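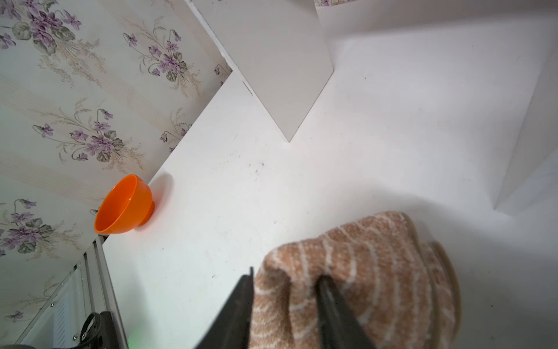 Removing Old Wallpaper Paste from Plaster Walls
Student project report, Building Conservation, second year

Background

Many older houses in Saltwood have plaster walls that have been papered several times. When an owner wants to paint or repaper, the old paper usually comes off without much trouble. The paste is harder. It stays in the surface of the plaster, and if it is left there the new paint can crack or peel within a few months.

Our course covers stripping paper in one short unit and says little about paste. For this project I compared two ways of cleaning it off and looked at how each one left the wall. I also wanted to know how much water each method needed, as too much water softens lime plaster and can loosen it from the lath behind.

The site

The work was done in two upstairs bedrooms of an empty row house on Grinis Street. The owner had already agreed to have both rooms stripped and gave permission for the tests. The walls are lime plaster on wood lath, with gypsum patches where earlier repairs were made. The back bedroom has a chimney running up one wall, and the plaster on that side is noticeably harder than in the rest of the room.

Both rooms had been papered in several layers. The top layer was a vinyl-coated paper that peeled off dry. Under it were plain papers that had to be soaked, and next to the plaster was a thin printed paper that came away in small pieces. I kept samples of each layer in envelopes, labeled by room and wall.

Method

I marked out test panels with masking tape, keeping them away from windows and outlets. The power to both rooms was off at the breaker the whole time. Panels on the gypsum patches were recorded separately from those on the original plaster.

Method A was warm water with a sponge. The panel was wetted, left to stand, and wiped with a clean sponge that was rinsed after every pass. The bucket was changed when the water turned cloudy.

Method B was a paste remover sold by Kulkarni Supply, mixed as the label directs and put on with a garden sprayer. After the standing time on the label, the panel was scraped with a wide plastic blade and wiped down with clean water.

To check for leftover paste I used diluted iodine on a cotton swab. Iodine turns dark blue or black where there is starch. This only works for starch and wheat pastes. It will not show a modern cellulose adhesive, so I also ran a wet finger over each panel and noted any slippery feel. The panels were checked again after drying until the following Tuesday.

Results

On the original plaster, Method A took most of the paste off in the first pass. The iodine still showed dark streaks along the old seams, where the paste had been brushed on more thickly. A second pass cleared most of them. The plaster stayed firm in the front bedroom. In the back bedroom a small area under the window went soft, and I stopped work on that panel.

Method B cleared the seams better in one pass and used less water overall. It did leave a film of its own, which could be felt until the panel had been rinsed 2 times. The label mentions one rinse. I do not think one is enough on bare lime plaster.

On the gypsum patches there was little difference between the methods. Both left the surface slightly rough, and the paper face of one newer patch started to lift at the corner.

The plaster beside the chimney gave the strongest iodine reaction anywhere in the house. I first took this for heavy paste. Scraping showed a layer of flour-based filler used to level the wall, and that would react the same way. Results from that wall are left out of the comparison.

Cost

The remover costs more than water, but it saved time. For a single room the difference is small. The project budget came from the Warken Fund for student work, and over half of it went to drop cloths, blades and trash bags. The house has 2000 square feet of floor space, so a full job there would need a proper estimate, which was outside this report.

Problems

The rooms were unheated and drying was slow. I had planned to paint the panels and test the paint with tape, but there was no time left in the term. Wetting times also varied on the first day because I was working alone and had to carry water up the stairs. I used a kitchen timer after that.

The finger test is a matter of judgment. Another person might have marked some panels differently.

Recommendations

Use warm water first on sound lime plaster and check the seams with iodine before going further. Keep the remover for seams and stubborn areas, and rinse it off twice. Test a small patch under each window before wetting the wall. Let the wall dry fully before priming.

Further work

The paint test should be carried out in May, when the house is warmer. The envelopes of paper samples and the panel record sheets are in the materials cabinet in the workshop, second shelf.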